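## 4. Test task and method

Group: Svitlana Pasichnyk, Annick Marchal, Kirsty Matheson

The Lanance project sets one household task per term. Ours was cloth handling at a kitchen sink. The arm carries a two-finger gripper, and both fingers stay in the camera's view during a run so that the operator can judge the opening by eye.

Each run was limited to 6 minutes. Svitlana operated and Annick kept the log. A run counted as complete only if the cloth was released inside the left basin – a cloth resting on the divider was logged as a partial.

Two problems came up in March. The chrome faucet throws bright highlights, which upset the depth estimate near the spray head. Grey cloth against a grey wall also gave the colour filter very little to work with. We dropped the filter and labelled the cloth outline by hand in up to 100 stills.

Open items before the final demo:

- recheck the wrist calibration
- repeat the runs with a second operator
- agree on a fixed start pose with Kirsty

The start pose will be set with the gripper above the front of the counter, facing the wall. 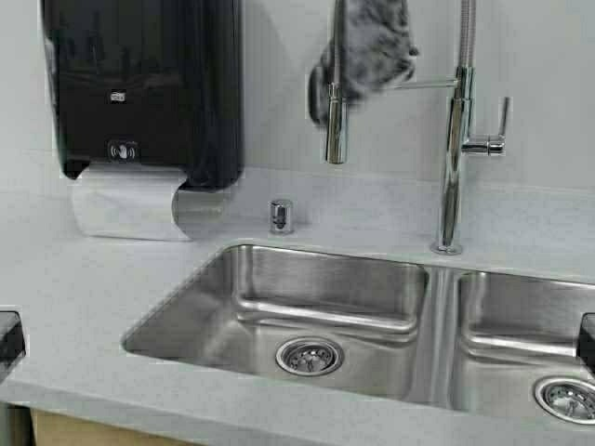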